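1/ I moved to Kollthorpe four years ago and I still cook rice the way my mother does in Tehran. This thread is for people who asked me how to get the crust on the bottom, the tahdig, without burning it. It is long, sorry.

2/ First the rice. Buy long grain, the oldest you can find. New rice has too much water inside and it breaks. The shop in Grodham sells big bags and the man there will tell you the year if you ask him politely.

3/ Wash it until the water is clear. My mother changes the water many times and complains the whole way. Then soak with a big spoon of salt. I leave it from lunch to evening. If you have only 30 minutes, it is still better than nothing.

4/ Boil it in a lot of water, like pasta. You want the grain soft outside and a little hard in the middle when you bite. Start tasting early. I once answered the phone at this step and we ate soup.

5/ Drain, rinse quickly with cool water, leave it in the colander. Now comes the part people are afraid of.

6/ Oil and a little butter in the bottom of the pot, more than you think is decent. Add a pinch of saffron water. When the oil moves easily, put a thin layer of rice, or slices of potato, or flat bread. Bread is the easiest for a beginner.

7/ Pile the rest of the rice on top like a small hill -- do not press it. Make a few holes down with the handle of a wooden spoon so the steam can travel.

8/ About the pot: it needs a heavy bottom and a lid that sits well. The color and the price are not important. Mine was expensive and my aunt's was almost free, and hers makes the better crust.
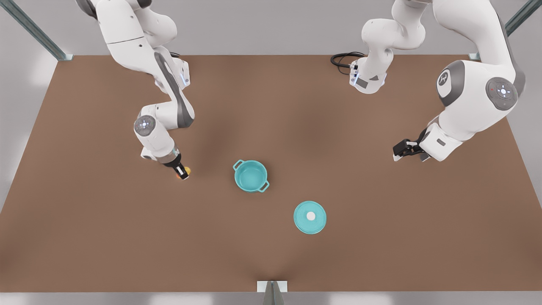 Virgilio Sison replied that he has made it three times and every time the top is wet and sticky, even with a heavy pot. He asked if he should cook with the lid off.

9/ Please don't take it off, Virgilio! The steam must stay inside. Wrap the lid in a clean kitchen towel and tie the corners on top, far from the flame. The cloth drinks the water that would fall back on the rice.

10/ Medium-high heat until you see steam, then very low. On my stove it needs 25 minutes for bread and longer for potato. Your stove is different, so listen: a quiet frying sound is good, silence means the heat is too low, and a sharp smell means you should hurry.

11/ When it is finished, put the bottom of the pot in a little cold water in the sink for a minute. It makes a terrible noise. After this the crust usually lets go.

12/ Turning it over on a plate is for brave people. I spoon out the loose rice first and lift the crust in pieces with a flat spatula. In my family the pieces cause arguments anyway.

13/ Brenda Lagos asks about a nonstick pot. Yes, it works, and the crust comes out whole. It is a bit pale, in my opinion, but my cousins all use one.

14/ Next time I will write about the sour cherry rice, if I can find the cherries before December. The frozen ones from Grodham were mostly stones.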